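Carness Equipment Planning Group
Minutes of the meeting held 10/12/2019

Present: eight members of the group, plus two guests from the packing side. Apologies were received from one member, who sent written comments on item 4.

1. Minutes of the last meeting

Agreed with one correction. The quote from Modach was for a bench frame and rails, without the tabletop. The tabletop was always going to be a separate order, and the old minutes made it sound as though we were getting a bargain. Corrected copy is in the shared folder.

2. Where we are with the handling project

The lead on the handling bench gave a very upbeat report, and the group was glad to hear it. The second pair of hand-held grippers came in during the last cycle and has been in use most days. People who were unsure about them in the spring are now asking for bench time, and there is a sign-up sheet on the door that fills up by mid-morning. The packing side said their people enjoy the sessions and come back with ideas for the task list (several of which we have already taken up, including the one about lids).

The tasks being recorded at present are small household and stockroom jobs: moving containers, setting things on shelves, opening and closing. The lead wants to add folding and pouring next. General support for folding. Pouring to wait until there is a tray under the bench.

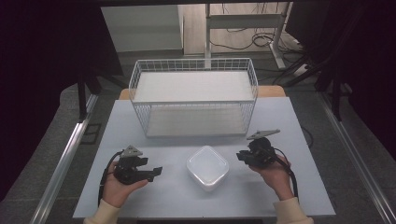
Do we need a third pair of grippers before the arm arrives?
The group's view is that two pairs are enough until the spring, so long as we hold spare jaws and one spare cable for each pair.

The lead added that the cost of a third pair would cover nearly all of the spares list, and the spares will do more to keep the bench busy. The group was happy with that. It can be looked at again once the arm is running and we know how many hours a week people want.

3. The arm

Three suppliers were asked to quote and two did. Kunov came in lower on the arm itself, but charges separately for the controller, the mounting plate and the first day of training. Hudec is higher on paper with all of that included. Once everything was put on one sheet the two were very close, and the discussion turned to service.

Kunov would want a faulty arm sent back to them. Hudec would send a person, and would lend us a unit if the repair ran past 12 working days. Members who remember the conveyor trouble were strongly for Hudec. One member pointed out that Kunov's software is easier to learn, and that we should not forget who will be using it. This was taken seriously. It was agreed to ask Hudec for a half-day demonstration on our own tasks, with our own containers, before anything is signed.

There was a good deal of excitement about this part and the chair had to move things along. Everyone would like to see the arm try the shelf task.

Agreed: Hudec is the preferred supplier, subject to the demonstration. Kunov to be told we are still deciding.

4. Budget

The written comments from the absent member were read out. The main point was that the equipment line should not be used for consumables, as happened last year with tape, labels and storage bins. Agreed without argument. A separate line of $500 will be set up for consumables and small parts, and anything over that comes back to this meeting.

The Modach balance is $1,090 and falls due on delivery. The money is already set aside. Modach has confirmed the rail lengths in writing.

Freight on the arm was missing from the draft budget. Both suppliers quote it separately and it is not small. To be added before the draft goes up for approval.

A member asked if we could lease the arm for the first year. The lead has looked into this. Hudec offers a lease with an option to buy, and the monthly figure is reasonable, but we could not change the mounting or fit our own jaws during the lease. For a project like ours that would be a real nuisance. The group prefers to buy. The lease terms will be kept on file in case the approval is for less than we ask.

5. Space and power

The new bench needs clear floor on three sides. The plan passed around at the meeting puts it along the north wall, with the arm at the left end and enough width for a cart to get by. The packing side asked for the cart lane to be marked on the floor and this will be done.

Power is fine for the bench. The arm controller should have its own circuit, and the electrician can do the work in November if we book now. The group would like it finished well ahead of delivery, so the booking will go in this week. Cable covers to be bought at the same time, out of the new consumables line.

6. Training

Hudec's training day takes up to six people. We have more than six who want to go, which is a lovely problem to have. Priority to those who already use the hand-held grippers regularly, with at least two places kept for packing. The rest will be trained in-house afterward. The lead offered to write a short bench guide and was thanked.

7. Actions

Lead: arrange the Hudec demonstration and send them the task list.
Lead: order spare jaws and cables.
Chair: reply to Kunov.
Secretary: add freight and the consumables line to the draft budget and circulate.
Facilities: book the electrician, mark the cart lane.
Packing: send names for training.

8. Any other business

The old label printer is to be offered to other departments before it is scrapped. A request for stools of adjustable height at the bench was warmly supported, and prices will be brought to the next meeting.

Next meeting after the Hudec demonstration, date to be circulated.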